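The Mendes Courage Journal is a guided notebook for anyone who has a hard conversation coming and would like some company on the way to it. Samuele Guerra wrote the first prompts for a Thursday evening group in Warkbridge, and people kept asking to take the pages home, so we finally bound them properly (it took us longer than we'd like to admit!).

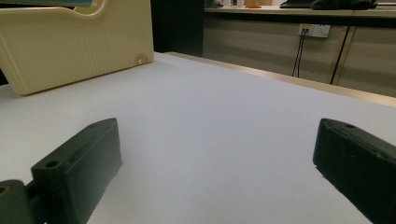 *A white tabletop and plenty of room on it.*

## What's inside

- 163 prompts on fear, honesty, patience and saying sorry
- 200 lined pages, with a few blank ones at the back for lists and doodles
- A short introduction by Finn Lindemann on small daily acts of nerve

You don't have to start at page one. Plenty of our readers open it wherever they please, write three lines with their coffee and close it again - and that counts as a day's work in our book. The prompts get a little harder toward the end, so if one feels like too much, skip it and come back in December, or next year.

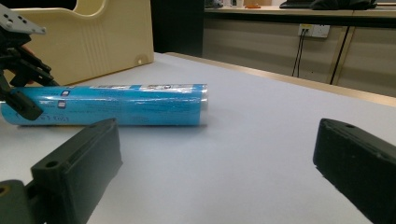 *Blue tube, marked by hand in black.*

## Ordering

The first printing was 1,000 copies, and the Virard cover is the one we have in stock now. The Stesent edition has the same text in larger type, for those of us who have stopped pretending about our reading glasses. Groups ordering ten or more can write to us for the leader's notes, which we send along free.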